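So the gas station on my corner has started carrying Plarmont pickle puffs, and I have eaten three bags of them since lunch yesterday. I went in for gum. The gum is still at the store.

The bag says "Extra Dill" in that wobbly font snack companies use when they want you to think a cartoon wrote it. I figured they'd be plain cheese puffs with a little green dust, like those awful Oron ones from last summer (remember those? they tasted like lawn). Nope! You open the bag and your eyes water. It's straight vinegar for a second, then garlic, and then this weird buttery thing at the end that keeps your hand going back in. My fingers were green through two hand washings and a shower.

Price is $2.19 for a bag that's mostly air, and the serving size is 19 puffs. Who stops at 19? I was past that before I'd found my car keys.

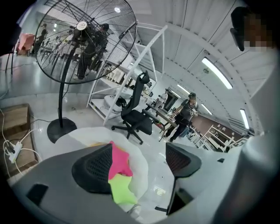
Usha Rajan wrote in after my last post to say I'm wasting my time on puffs at all, and that the Lorente lime corn nuts beat anything pickle flavored by a mile. She keeps a bag in her glove compartment and says they get better in the heat. Usha, I love you, but I cracked a filling on corn nuts in February and my dentist still brings it up.

I did try dipping the puffs in ranch last night. Don't. They go soft in a hurry and the vinegar fights with the buttermilk. Cream cheese was a lot better, especially the kind with chives.

Next up is a bag of Clisport shrimp crackers my cousin mailed me, which has 30 percent more shrimp than something, it doesn't say what.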